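I've been using the Clovel nest box camera since March, and I've put off writing this because I kept changing my mind about it. So take this as one backyard birder's opinion after a full nesting season, two broods of chickadees and one very rude house wren.

I bought mine from Pultside, who sell it as a kit: cedar box, little camera already mounted under the lid, a long flat cable, and a bag of screws that were too short for my post. (I used deck screws from the garage. Fine.) The box itself is lovely! Thick walls, a rough inside face so the fledglings can climb, drain holes in the floor, and a side panel that swings open for cleaning. I've had cheaper boxes warp after one wet spring and this one hasn't budged.

The picture is better than I expected in daylight. At night it goes to infrared and everything turns gray and a bit soft, but I could still watch the female settle down on the eggs and tuck her head in, and I lost a whole week of sleep to that. The sound is the real surprise. You hear the chicks before you see them, a sort of fizzing noise at 5 in the morning, and then Dad turns up with a caterpillar and it all goes crazy.

Now the app, which is called Landeg and which I do not love. It saves a clip every time something moves, and in a nest box something is always moving. By the time the first brood left I had 2727 clips, and there's no way to pick a bunch and delete them together. You tap, you confirm, you tap again. I spent most of a rainy evening on the couch doing that and gave up somewhere in April's feather-rearranging footage.

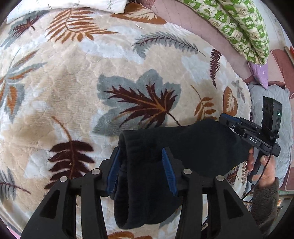
Does the camera bother the birds? Mine ignored it completely, and the female was carrying in moss two days after I plugged the thing in, though I'd still put it up well before nesting starts and leave the lid alone after that.

The cable is my other gripe. It's long enough for a small yard and that's about it. I ended up moving the box to a post closer to the house than I wanted, which meant more foot traffic and more of my neighbor's cat staring up at it. I added a Stikcombe baffle to the post (sold separately, of course) and the cat lost interest. So did the squirrels, mostly.

One thing to check before you order is the hole size. Mine came with the small plate, right for chickadees and wrens, and there's a bigger one in the bag for bluebirds. Swap it before you hang the box, not on a ladder with a screwdriver in your teeth like I did.

Cleaning out in the fall took me maybe ten minutes. The old nest lifted out in one piece, the lens needed a wipe with a damp cloth, and a couple of spiders had to be moved along.

Would I buy it again? Yes, for the box and the sound. I'm hoping somebody fixes the delete button before next March, and if you have a big yard, price up a longer cable before you commit.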